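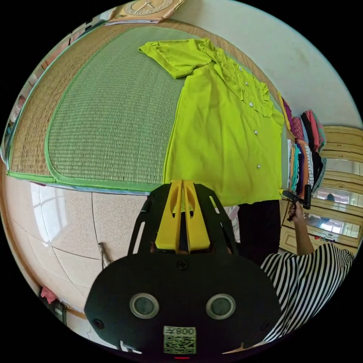
Progress report, November
Garment handling software, Notport project
To: Shobha Shetty, Stirnidholm
From: the Plullach perception and planning team

Hi Shobha,

You asked for something shorter than last time and with fewer acronyms, so I've written this one the way I'd tell it to you over coffee. The money side is in the spreadsheet as usual. What follows is what we did with the software, what's working, and the part that's still driving me up the wall.

The big news first: the new tracking code is in! You'll remember that we work from a wide fisheye view on a two-finger gripper, and that the whole business depends on knowing where that gripper is in the room at every moment. The old tracker did fine as long as there was plenty of furniture to lock onto, and then got lost the second the fingers went down close to the cloth (all it had to look at was fabric, and fabric moves). The new one keeps a map of the room in memory and leans on that when the near view gets boring. We ran all 418 recordings in the current set through both versions. The old tracker lost its place in 99 of them. The new one lost it in 11. I made Nambiar run it again before I'd believe it, and we got the same number.

Those last 11 are mostly bedrooms with mirrors. A mirror on a cabinet is poison for this kind of software, since it happily picks out corners and edges in the reflection and thinks there's a second room back there. We have a filter half written that looks for points that don't shift the way real ones should when the gripper moves. It catches the big mirrors and misses the small ones. I'd like another month on it.

Woven mats were a surprise. I had them down as a problem, with all that repeating texture, and the tracker did get confused by the weave at first and would slide along by a strand or two. Then we started giving more weight to the bright borders and the seams between panels, and now a mat under the garment helps us. Plain bedsheets are harder. Go figure.

On to perception. The garment model now finds collars, hems, sleeve ends and button lines on shirts and blouses. Flat and spread out, it does very well. A ruffled collar still gets called a crumpled sleeve more often than I'd like, and puffed sleeves come out shorter than they should because the training examples were nearly all plain shirts. We're fixing that the dull way, by labeling more blouses. Small buttons are good landmarks, by the way. When the model can find the button line it gets the left and right halves of the garment straight, and the fold planner downstream stops making silly choices.

Which brings me to the planner. It takes the garment outline and proposes the next fold: where to pinch, where to carry the cloth, where to let go. In simulation it now finishes a short-sleeved top in the order we'd expect a person to use, sleeves in first and then the body. Outside simulation we have only checked its suggestions against what people did in the recordings, and I want to be plain about that, because last time I think I made it sound further along. No arm has run the new planner yet. That's the January job.

The biggest disagreement between planner and people is at the edge of the bed. When a hem hangs over the side, people just scoop it back up without thinking about it, and our planner treats the edge of the mattress as the edge of the world. It cuts the garment off there and plans a fold for a smaller blouse than the one in front of it! I've added a "pull it back on first" step, and it's ugly, but it works on the easy cases.

Tooling, quickly. The replay viewer can now show the gripper view next to the path of the fingers, with a slider, so you can stop at the exact moment the tracker goes wrong. It used to take me most of a morning to go through a bad batch and I'm now done before ten. We also capped the viewer at 100 recordings per page after I crashed my own laptop with it. Twice.

What I need from you: a yes or no on keeping Nambiar on the mirror filter through the winter, and a decision on whether trousers are in scope for the next phase. We have plenty of them in the recordings and none of them labeled. If they're in, labeling has to start before the arm work does.

Next report will cover the mirror filter, the blouse labels and the setup for the arm tests. If you want to see the replay viewer before then, give me a call and I'll share my screen.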